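3. Method

The trial was run on the dining table in the Unusbridge shared kitchen. Chopsticks were stored upright in a plastic holder with a perforated face. At the start of each run they were laid out singly on the cloth, then returned to the holder one at a time. Each run was timed from the first pickup to the last release. We completed 30 runs in March.

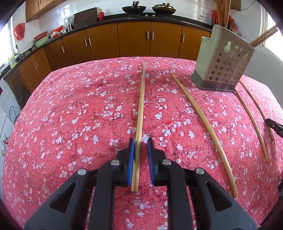 Curved sticks were kept in the set. Removing them would have shortened the times but made the results less useful for a household kitchen. A run was stopped at 100 seconds and recorded as incomplete.

4. Results

Of the 30 runs, three were incomplete. The median time was 35 seconds. Most delays occurred at the holder opening, where the sticks already inside left little room.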